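Mivwood folding worktable, white top, the big one: my review after a whole winter of use

I wanted this table to be good so badly. We moved to Gidside last September and the house has a spare room that is really more of a wide hallway with a window, and my plan was for it to be a sewing room on weekdays and a guest room whenever my mother-in-law comes through. So whatever went in there had to fold up and get out of the way. I'd been cutting fabric on the living room floor up to then, on my knees, with the dog lying down on every pattern piece I put out, and I was done with that!

I'd looked at the Brimen first, because my friend Nayeli has one and I've sewn on it plenty. It's a nice table. It's also quite narrow, and the top has a bit of a rounded-over edge that clamps don't like. The Mivwood is deeper, costs less, and has a proper square edge all the way around. I ordered mine through Montoya, the hardware store on the way out of town, who let you pick it up at the back door so you skip the delivery charge. Bring a second person. The box is more than 20 kilos and it's long and slippery, with no hand holes, and my husband and I had words in the parking lot.

Putting it together

The instructions say 45 minutes and I'd say that's fair if you read them first (I didn't). The legs come already hinged, so what you're doing is attaching the two drop leaves to the centre section, fitting the gate supports, and screwing on the feet. I had the left gate support on backwards and only found out when I stood the thing up and one leaf hung there like a broken wing. Off it came again. The drawing for that step is tiny and very grey and I'd love for them to redo it.

There are 13 screws in the bag and they're all decent ones, proper square-drive Robertsons, which made me happy. You do need your own screwdriver. The little L-shaped key in the bag is only for the feet.

One tip: build it upside down on a blanket. The white surface marks if you drag it over anything gritty, and I have a faint scratch near one corner from a crumb of something on the floor.

The top

I love the top. It's smooth and it's flat, and I've had a straight edge across it in every direction out of pure suspicion. Fabric slides over it beautifully, even heavy stuff. I made a lined wool coat on it in January and there was room to have the whole back piece supported while I fed it through the machine. On my old setup the weight of the coat would've been hanging off the side and dragging on the needle.

White is a good and bad colour for this. Good because I can see every dropped pin, and pale thread is the only thing I ever lose. Bad because it shows tailor's chalk, tea, pencil, and the blue from a pair of jeans I was hemming for Rigoberto next door. The jeans dye came off with baking soda on a damp cloth. The tea did too, if I got to it that day. Permanent marker did not, so there's now a small black dot I've decided to live with.

It does throw back a fair bit of light. In the afternoon the sun comes straight in my window and I was squinting at my own stitching, so I moved the table to the other wall. I work mostly after supper anyway, with a lamp, and I have the lamp off to one side so it isn't bouncing in my eyes.

Wobble, which I know is what you want to hear about

With both leaves down it's as steady as anything. With one leaf up it's nearly as good. With both leaves up there's some movement if you lean on the far end, and if you run a machine flat out on the centre section you'll feel a bit of a hum in the leaves. My seam lines are straight and my coffee stays in the cup. I wouldn't put a heavy industrial machine on it, and I wouldn't put anything heavy on a raised leaf at all, because the gate support only catches the leaf about midway and the outer part is carrying itself.

The feet adjust, and that sorted out most of my complaints, because the floor in that room slopes toward the window like a boat. I had to turn one foot out nearly as far as it goes. If your floor's worse than mine you'll want a shim.

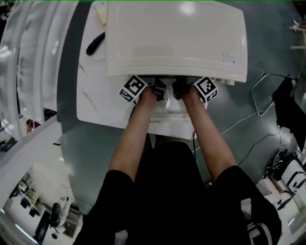 Can you leave a sewing machine on it when it's folded up?

The centre section stays level when both leaves are down, so a regular domestic machine can sit there with its cover on. You'll need to unplug it and tuck the cord up on top first, otherwise the cord gets pinched when the leaf drops. If you want to roll the table away, take the machine off.

The casters

Oh, the casters. Mivwood sells a caster set separately, and I bought it thinking I'd be wheeling the table in and out every time we had company. They swap in where the feet go. They roll fine on hardwood, and they're hopeless on the edge of a rug. Two of them lock and two don't, and with the locks on there's still a small shimmy that I couldn't stand while sewing. I had them on for three weeks and then went back to the feet.

So now when somebody's coming to stay I just fold the leaves down and walk the table over to the wall, one end and then the other. It takes a minute. I stuck felt pads under the feet and it slides pretty well. If you have a concrete floor, like in a basement or a garage, I think the casters would be a different story, and I'd be curious to hear from anyone who's tried.

Height

I'm on the short side and this table is a little tall for me to sew at with a kitchen chair. It's great for cutting standing up, probably the best height I've ever had, and my back has stopped complaining on long cutting days. But for sewing I needed to raise my seat, and then my feet were dangling off the pedal, and then I needed to put the pedal on a box. I ended up with a hard foam yoga block with a bit of non-slip drawer liner on it. Works great, looks ridiculous.

If you're tall you'll be laughing. My brother-in-law Cristian borrowed the table for a weekend to paint model trains (with a drop sheet on it, I was very clear about the drop sheet) and he said it was the first table he hadn't had to hunch over.

Other stuff that bugs me

The leaves are heavy and they drop fast. There's no soft catch of any kind, and you have to hold the leaf with one hand while you swing the gate in with the other. I've pinched the side of my thumb doing it. I wouldn't let a little kid fold it.

There's no storage. The pictures on the box have a sweet little set of drawers under the middle and those are sold separately too, for nearly half what the table costs. I use a wire basket from the thrift store and it fits between the legs with space left over for my iron.

And the smell! For the first while that room smelled like the inside of a new shower curtain. I left the window open a crack, in November, and wore my toque in there. It was gone by Christmas.

Customer service

One of my feet came with a stripped thread. I emailed Mivwood on a Wednesday and got a reply from somebody named Benjie Villanueva that same afternoon, asking for a photo and my address. The new foot came in the regular mail the next week, with a spare. No fuss, and they didn't ask me to send the bad one back. The folks at Montoya had also offered to take one out of another box for me, so either way I'd have been looked after.

Would I get it again?

I would, for the cutting height and the top. I've got the coat, two sets of curtains, a quilt back and a great big pile of mending out of it so far, and the dog has had to find somewhere else to lie. If you mostly sew sitting down and you're not tall, go try one in a store before you commit, or have a look at the Brimen, which sits lower. If you need it to move every single day, I'd think hard about how rough your floors are.

I've got the curtains for the upstairs hall to do next, and they're the longest pieces I've tried on it yet. If the leaves do anything strange under that much fabric I'll come back and add to this.

Edited to add: a couple of people wanted to know about cutting mats. My biggest mat hangs over the centre section a little when the leaves are down, but it lies flat with one leaf up. The join between the centre and the leaf is flush enough that I don't feel it through the mat with a rotary cutter. Without a mat you'd feel it for sure, and you'd wreck the top besides.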